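Linen or cotton percale for a hot upstairs bedroom?
Home & Household > Bedding and Laundry

mapleporch
Our bedroom is on the second floor under the roof, and by July it's miserable up there until well past midnight. We have a window unit but I hate sleeping with it on (the noise, mostly) so I'm trying to fix as much as I can with the bed itself. Right now we're using sateen sheets that were a wedding present. They feel lovely for the first ten minutes and then I'm glued to them.

I've narrowed it down to linen or percale. The linen set I like is the Olby one and it's a lot of money for me. The percale is from Fivach and costs maybe half. Has anybody gone from one to the other? I also have a woven bedspread that I love and don't want to give up, so whatever I buy has to live under that.

tubsandtowels
Percale, no contest. I've had the Fivach queen set for 4 years and it still has that crisp hotel feel if you pull it out of the dryer before it's bone dry. I tried linen once and felt like I was sleeping in a flour sack. Returned it after a week.

quietcreek
A week isn't long enough for linen though! Mine was scratchy till I'd washed it a bunch of times, and now it's the softest thing in the house. I'm in the South with no central air and I would not go back to cotton in summer. It soaks up sweat and doesn't stay clammy the way cotton does.

tubsandtowels
Sure, but why should I pay that much for something and then put in a month of work to make it tolerable? You can buy two sets of percale and swap them midweek. Clean sheets on a Friday night beat any fabric.

mapleporch
Ha, I can't argue with clean sheets. My worry with percale is the wrinkles. Does it look terrible on the bed? I know linen's supposed to be rumpled but on cotton it just looks like I gave up.

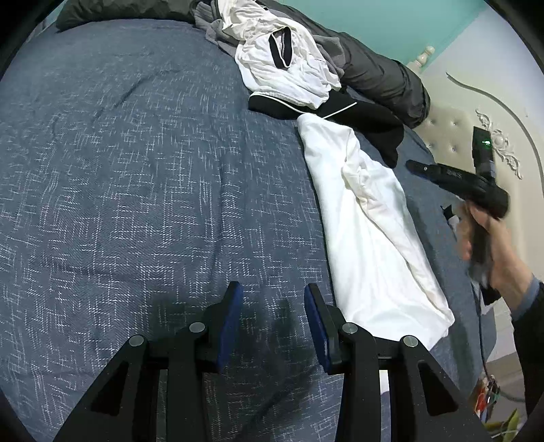
I should say the bedspread stays on pretty much all year. I fold it down to the foot at night when it's hot and pull it back up in the morning, so the sheets only really show at the pillow end. It's cotton as far as I know, the tag is long gone. My husband thinks the bedspread is the whole problem and the sheets don't matter.

dogwood_dell
Your husband may be onto something. We had a heavy matelassé coverlet and even folded at the foot it was keeping my feet hot, and if my feet are hot all of me is hot. I started dragging it clear off onto a chair at night and slept better right away, same old sheets.

Also check your mattress pad before you spend any money. Ours was one of those waterproof ones with a plastic layer and it was like lying on a raincoat.

quietcreek
Oh that's a really good point about the pad. What's under your sheets, mapleporch?

mapleporch
Um. A waterproof pad. From when the kid used to climb in with us. I never thought about it.

dogwood_dell
There's your furnace.

tubsandtowels
Take it off tonight and report back. If you still want something under there, get a plain quilted cotton one. I have the Brirno, it was under 50 bucks and goes in a regular washer, although the elastic on the corners is kind of weak and I have to re-tuck it.

hemstitch
I'll put in a word for neither. I have the Fröhlich seersucker sheets and they're wonderful in heat. The puckers keep most of the cloth off your skin – and you never have to think about wrinkles at all. They're thin, so if you're rough on sheets or have a dog who digs, maybe not.

On percale wrinkling: yes, it wrinkles. I used to iron the top 20 inches of the flat sheet and both pillowcases and leave the rest. Takes almost no time and it's the only part anybody sees if you have a bedspread over it.

quietcreek
Ironing sheets in July, you're a stronger woman than I am.

hemstitch
I do it at six in the morning with the radio on, it's kind of nice!

tubsandtowels
Seersucker drove me nuts, I could feel every little bump. But I'm picky, as has been established.

mapleporch
OK, update after three nights. Took the waterproof pad off and put an old flannel sheet under the fitted one as a stopgap (I know, flannel, it's what I had). It's noticeably better. Still sticky around 2 a.m. but I'm not waking up soaked. I've also been putting the bedspread on the chair like dogwood_dell said and my feet thank you.

So I ordered the percale, just one set to start. If I like it I'll get a second, and the linen can go on my Christmas list.

quietcreek
I'll be here in January to say I told you so about the linen.

dogwood_dell
Wash the percale before you use it, and skip the fabric softener. It coats the cotton and kills the crispness.

tubsandtowels
I use softener on mine and they're fine. Half a cap.

dogwood_dell
Half a cap is still softener! My last set went slick and heavy and I had to run it through with vinegar a couple times to get it back.

mapleporch
I'm going to wash them plain the first time and you two can fight it out. Does anyone know if the Fivach ones shrink in the dryer? My mattress is 13 inches deep and the fitted sheet says it goes to 15, so I don't have much to spare.

tubsandtowels
Mine shrank a little in length, not enough to pop off the corners. Medium heat and you'll be OK.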